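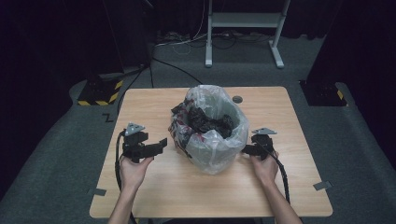 Fig. 7. Lined container with the rim of the bag folded outward.

Section 7: Setting Up the Aler Kitchen Sorting Cabinet

Welcome to the part of the guide where the cabinet finally starts earning its keep! By now the outer shell should be assembled and standing more or less where you want it, the doors should swing without rubbing, and you should have a small pile of parts left over: the runner rails, the pull-out tray, the three inner bins, and the little cloth bag of screws marked C. If you have screws marked B left over as well, go back to Section 6 and check the hinges before you do anything else.

Before you begin

Give yourself a comfortable hour for this section, and put something soft down to kneel on. You will need a medium Phillips screwdriver, a pencil, and a level. A phone level is fine for this.

CAUTION: Do not use a power driver on the runner rails. The holes in the side panels are shallow, and a driver will strip them before you can let go of the trigger.

7.1 Fitting the rails

1. Open both doors all the way and take out the cardboard spacer, if it is still inside.
2. Find the left rail. It has an L stamped near the front end, which can be hard to read in a dim kitchen, so carry it over to the window if you need to.
3. Hold the rail against the lower row of holes with the small rubber wheel toward the front, and start all four C screws by hand. Leave them a little loose for now.
4. Do the same on the right side.
5. Lay the level across the two rails. When the bubble settles in the middle, tighten the screws, front ones first.

Note: If your floor slopes (and in older houses nearly all of them do), level the cabinet itself with the screw feet before you touch the rails. The feet turn by hand and give you up to 9 mm of lift.

7.2 Hanging the tray

1. Pull both rails forward until they click.
2. Lower the tray onto them at a slight angle, back end first, and let the front down gently.
3. Slide the whole thing in and out a few times. A faint scraping on the first couple of passes is normal and comes from the factory grease spreading itself around. A hard stop halfway is a sign that one wheel is riding on top of its rail. Lift the tray out and set it down again.

CAUTION: Keep small fingers away from the back of the tray while you test it. The last inch closes on its own.

7.3 Bins and bags

The large bin holds 60 liters and goes at the back. The two smaller ones sit side by side at the front, and you can swap them whenever you like. Any bag that fits will do, and you are not tied to ours.

1. Shake the bag open and push it down until it touches the floor of the bin.
2. Fold the top outward over the rim, with a good hand's width hanging down on the outside.
3. Run a finger around the inside of the rim to let the trapped air out. A bag with air under it will ride up as soon as you drop something light on top.
4. Set the bin in the tray with its handle facing you.

Note: Check your town's rules before you decide which bin gets what. Our own testers in Rendurham had food scraps, paper, and everything else, and that order suited them well. Precious Lacson, who wrote the first version of this section, still keeps her paper at the back because she gets so many newspapers.

7.4 The first week

Leave the doors open overnight once or twice to let the smell of new paint clear. After seven days of ordinary use, snug up the C screws one more time, and then again each December, or whenever the tray begins to feel wobbly.

If a wheel cracks or a rail arrives bent, write to Hastora parts service and ask for kit 59, which has both rails and a fresh set of screws. Please include the number printed inside the left door.

Continue to Section 8, Odor Filter and Lid.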